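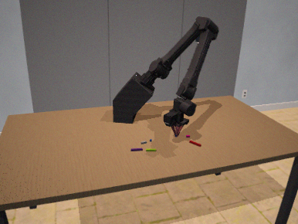 Should a council be able to refuse a rally over traffic? Only when it offers the organisers another date on the spot.

I've been to plenty of marches and moaned about a few - the buses were hopeless in June. But Ansah council sat on Joana Barros's application for 60 days, then said no in two lines!

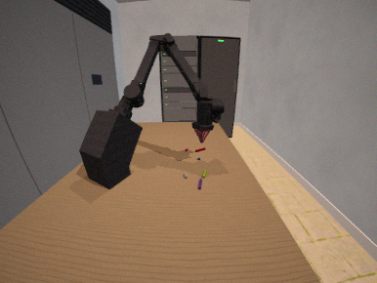
What I'd change

Give officials eight days to answer, in writing. Joana had 1,681 signatures and still couldn't get a phone call back.
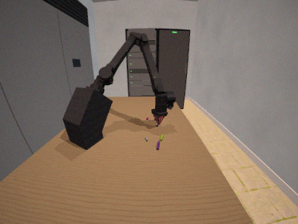

And let her appeal to somebody outside the town hall, please. I'd happily put up with a late bus for that.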